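Thread, because people keep asking how the automation thing is going at my work. I do returns and kitting at Famholm. 5 May 2026 and we're well into it, so I finally have opinions.

1/ The pitch was that we'd get the boring parts taken off us. Folding, sorting, putting the small stuff back in the right bin. Fine by me. I've folded enough hand towels for one life.

2/ What happened first is that we got more of the boring parts. To teach the robot you have to do the job with grippers in your hands instead of your fingers, over and over, so Tamum can train on it. My kitting rate went off a cliff and so did everyone else's.

3/ There are 42 of us in the building and 21 have been moved onto "demonstration work" for at least part of the week. Same hourly pay. The job title got longer.

4/ Try picking up a washcloth with two padded fingers that only open and close. Then do it until break. My thumb was sore for a week — I asked if that counts as a work injury and was sent a link to a stretching video.

5/ Geeta Bisht has been on the returns line longer than any manager we have. She can tell by feel if a towel has been washed and sent back. I asked the Tamum rep how the gripper learns that and he said "that's a great question" and wrote it down. Still waiting.

6/ To be fair, Afroza Talukder likes it. She says it's quieter than the line, she gets to sit down between rounds, and she's learned how to check the recordings. She's applied for the lead spot. I hope she gets it.

7/ What I want in writing is what happens to the 21 when they have enough recordings. We've had 2 meetings. At the first one the answer was "new roles." At the second it was "new kinds of roles."

8/ The Sistley site went through this before us, and people there still sort by hand at night when the machine jams. That part wasn't in the slides.

9/ Anyway, back on shift tomorrow. If your shop is doing this too, tell me what they pay you for it.

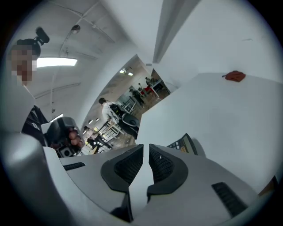 On shift, grippers in hand.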